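玩具厨房套装用了一段时间,来说说真实感受

先说结论:喜欢,但不是每一件都喜欢。我家这套是Rundero的过家家厨房组合,二月份下的单,200块钱出头一点点的那一档,当时在它和Dimitex之间纠结了好几个晚上。Dimitex那套颜色特别艳,大红大黄大绿,我妈一看就说“这个小孩喜欢”,可我自己受不了啊,玩具天天摊在家里,看的人是我!最后还是选了颜色淡一点的这边。后来又陆陆续续从别处添了几样,所以下面说的东西不全是一个盒子里出来的,大家对着买的时候看清楚配件表,别到时候来怪我。

我家两个娃,大的7岁,小的3岁。大的嘴上说自己早就不玩过家家了,结果每次妹妹一开饭店,他第一个跑过来当老板,还要收钱(一盘香蕉收我200块,黑店)。所以这套东西的使用强度很高,基本上每天都要被翻出来一遍。 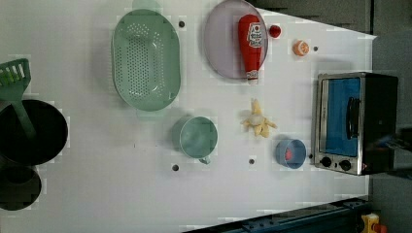
颜色是我最满意的地方。薄荷绿的沥水篮、浅浅的灰紫色盘子、带点蓝绿的杯子,放在白色桌面上真的很舒服,跟我想要的那种清清淡淡的感觉差不多。沥水篮比我预想的大,椭圆形的,底下一排一排的小孔,两头各有一个小耳朵可以捏着。小的那个特别爱它,什么都往里面放,洗菜用它,装娃娃用它,有一回还扣在头上当帽子出门倒垃圾。孔是真的通的,洗澡的时候拿进浴缸舀水也能玩半天,这一点我觉得比很多只做个样子的沥水篮强多了。

绿色的漏铲也不错,柄够长,小朋友抓得住。大的用它翻“煎饼”,煎饼是我的杯垫,翻得满屋子飞。铲子头是长方形带缝的那种,薄厚合适,铲东西能铲起来。黑色的锅我就没那么激动了,样子中规中矩,黑乎乎的很显灰,隔两天不擦就能看见一层白毛毛。要是能出个浅色的锅,我马上换。

小烤箱是整套里面的大明星。银色的外框,蓝蓝的玻璃门,黑色的把手,下面还有两个黑旋钮,摆在那儿挺像那么回事的。我们家开饭店的流程是这样的:客人点单,服务员(大的)大声重复一遍,厨师(小的)完全不听,直接把草莓放进烤箱。烤草莓,招牌菜,来我家的客人都吃过。说个缺点,它占地方!其他东西往筐里一倒就收完了,只有它四四方方的,塞不进去,现在单独住在书架最下面一层。买之前一定想好放哪里。

再说吃的。食物这一类我之前踩过坑,第一年贪便宜买过一大袋,里面几十样,什么都有,可是什么都看不出来是什么,有一坨棕色的东西我们全家讨论了很久,最后定为红烧肉。所以这次我宁可少几样,也要看得出来是什么。

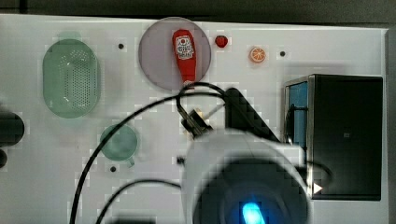 番茄酱瓶子是全家使用率最高的单品,没有之一。红瓶身白标签,瓶子的比例跟超市里的很像,小的每次去超市都会指着货架喊“我的!”。她吃什么都要挤一下,挤香蕉上,挤橙子上,挤爸爸的胳膊上。当然里面什么都没有,配音全靠自己,“噗——噗——”,这个声音我现在睡觉都能听见。

橙子片也好看,一圈浅色的皮,里面一瓣一瓣的橙色放射开来,平平一片。大的拿它当披萨的配料,当方向盘,当飞盘(被我没收过)。草莓颜色是很正的深红,个头小,这里要提醒一下家里有更小宝宝的朋友:小件一定要盯着,要么先收起来,等大一点再拿出来。我家小的已经不往嘴里塞东西了我才敢放,就这样我表妹家的宝宝来玩的时候,我还是会把小个的水果统统装到高处的盒子里。这个不要嫌麻烦。

杯子有个小把手,但真的很小,大人的手指头根本用不上,小朋友是捏着杯身喝的。不影响玩,就是觉得把手再大一圈会更好。盘子倒是很实用,平平的,够大,放一瓶番茄酱在上面差不多正好。大的最近迷上了摆盘,看了个做饭节目,非要把东西斜着放,说这样“高级”,还不许别人动。妹妹当然要动。然后就是每天固定的吵架时间。

清洁这块多说两句,评论区好多人问过我。我的办法很简单,找个大盆,温水加一点点洗洁精,除了烤箱以外全扔进去,让孩子自己拿小刷子刷。他们觉得这是玩水,我觉得这是有人替我干活,双赢!沥水篮的小孔容易卡东西,橡皮泥尤其讨厌,干了以后拿牙签一个一个捅,我捅过一次,从此橡皮泥和厨房玩具在我家不准见面。烤箱不要泡,拿湿布擦擦外面就行,玻璃门上全是指印,擦完过十分钟又全是,我已经放弃了。

收纳的话,我用的是Dustidska的布筐,2个,一个装锅碗瓢盆,一个装吃的。一开始我还很有雄心地贴了标签,画了小图,结果三天以后草莓就住进了锅里,香蕉下落不明。后来想通了,只要晚上睡觉前地上没有东西,我就当它是收好了。

下面重点夸一夸香蕉。它是剥开的样子,皮一条一条地往外翻着,淡淡的黄色,比那种硬邦邦的整根香蕉有意思多了。刚拿到的时候我还担心这些皮会不会被小孩扯掉,毕竟小的有一阵子见到什么边边角角都要撕。目前为止还好好的,在我家能活到现在,质量可以给过关。她每次都要先假装剥一遍,剥好了递给我,我得假装咬一口,还得说“好甜”,说得不够真诚要重来。朋友Tiziana Zuccaro上次来喝茶,坐下没多久就被塞了这根香蕉,她配合得比我好多了,还问有没有第二根,从此地位稳固,现在小的见到她比见到我还亲。

还有杯子加草莓这个组合也是小的自己发明的,她叫“草莓茶”,杯子里放一颗草莓,端过来,走得特别慢,生怕洒出来(里面根本没有水啊宝贝)。这种时候我就觉得钱花得值。

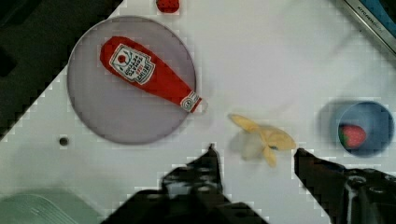

跟别的牌子比一比

除了Rundero和Dimitex,我在朋友家还试过Boateng的那一套。Boateng胜在配件多,光刀叉勺就一大把,还有小围裙,缺点是每一样都偏小,大的孩子抓着不过瘾,收拾的时候也更崩溃。如果家里只有一个孩子,年纪又在三四岁,我觉得Boateng够玩了。像我家这样大小两个一起抢的,还是要买件头大一点的,抢的时候至少能看清楚谁手里拿的是什么。

Dimitex我没有买,只在店里摸过,手感挺扎实,颜色嘛前面说过了,看个人。它家有一个带声音的灶台,一按就滋滋响,店里别的小朋友按个不停,我站了五分钟就决定不买了。喜欢热闹的家庭可以考虑,我家已经够热闹的了。

值得买吗

我会再买一次,也给我弟家推荐了。非要打分的话,颜色满分,番茄酱瓶子和香蕉满分,沥水篮满分,烤箱扣一点,扣在太占地方,黑锅扣一点,扣在显灰,杯子把手扣半点。如果预算紧,可以先不买烤箱,拿个鞋盒剪个门,小朋友一样烤得很开心,我们家在烤箱到货之前就是这么过来的,鞋盒上的旋钮还是大的拿黑笔画的。后来真烤箱来了,小的还舍不得扔,两个烤箱并排用了好久,生意好的时候忙不过来嘛。

有问题的留言问我就行,我一般等娃睡了才看手机,回得慢别着急。想看收纳筐具体怎么放的,等我哪天把书架收拾干净了再拍。

更新于2026年6月18日,星期四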